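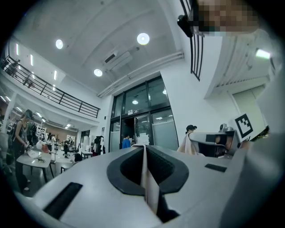 Call for participants: the home textile diary of the Backlund household study

We are looking for people who wash, dry, fold, mend and throw away cloth at home, and who are willing to write about it for two months. You do not need to be good at housework. You do not need to enjoy it. If there are towels and napkins in your home and somebody must take care of them, you are the person we want to hear from.

The study is done by Todia, a small research office that works with questions of everyday life. My name is Yamuna Unnithan and I am responsible for the diaries. My colleague Seidu Lamptey makes the interviews and answers all questions about payment.

What we want to learn

In our first round we received 1,857 diary entries from people in many kinds of homes. We expected to read mostly about washing machines. Instead, people wrote about small decisions: when a kitchen towel becomes a cleaning rag, who is allowed to use the good tablecloth, why one pillowcase is kept for 20 years and another is given away after one summer. Many people described the way their mother or grandfather folded things, and how they had to change it when they moved in with another person.

These entries were rich but uneven. Most of them came from people who live in a house with a garden. We have too little from small apartments, from shared homes, and from families where three generations live together. For this reason we open a second round.

Who can take part

You can apply if you are 18 or older and you do at least a part of the laundry in your home. You must be able to write in English, but your grammar is not important to us. English is not my first language either, and I promise that I will not correct you.

We have 200 places. We will give priority to:
people who share a washing machine with neighbors or use a laundromat
people who live with small children or with older relatives
people who moved to a new country during the last five years
men of any age – only a few of them applied last time

You cannot take part if you work for a company that makes detergent or washing machines, or if another person in your home is already in the study.

What you will do

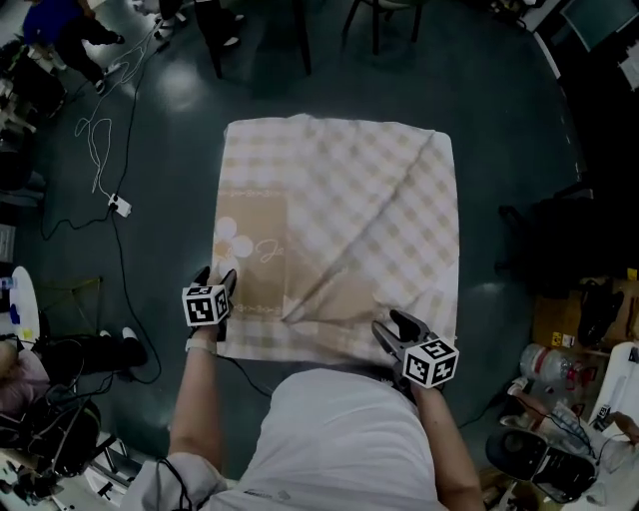 You will write three short entries every week. One entry should take ten minutes or less. We send you a theme at the start of each week, for example stains, ironing, guests, or things that are never used. You may ignore the theme if something more interesting has happened. You can write on your phone or computer, or in a paper notebook which we send to you with a stamped envelope.

One time in the middle of the study, we ask you to take out everything from one drawer or one shelf where you keep cloth. Please make a list of what is there, how long you have had it and when you used it last. In the first round the longest list had 367 items and the writer asked us for a second notebook. Yours can be much shorter.

At the end there is an interview by telephone. It takes 45 minutes, and Seidu can call in the evening until 9 p.m. if you work during the day. He will read your diary before he calls, so you will not have to repeat everything.

What you receive

Every participant who finishes the diary and the interview is paid 200 dollars. If you must stop earlier, you are paid for the weeks you completed. You will also receive a printed copy of the book we are preparing from both rounds, when it is ready. Please be patient with this part – the printing depends on money which we have not received yet.

Your privacy

Your name is removed from the diary before other people in the office read it. If you write about your family or roommates, please tell them, and use a different name for them if they prefer it. We will ask for your permission before we print any sentence of yours, also a very short one. You may withdraw at any moment before the interview and we will then delete your entries.

How to apply

Please fill in the form on this page before the end of August. It has two parts. The first part asks about your home and who lives there. In the second part we ask you to write a few lines about one piece of cloth you own and would not like to lose. There is no correct answer, and a dishcloth is as welcome as a wedding sheet.

We answer everyone in September, also the people we cannot accept. If you have not heard from us by the end of that month, please look in your spam folder first and then write to Seidu through the contact form. For questions about the diary, you can write to me in the same place and put my name in the first line.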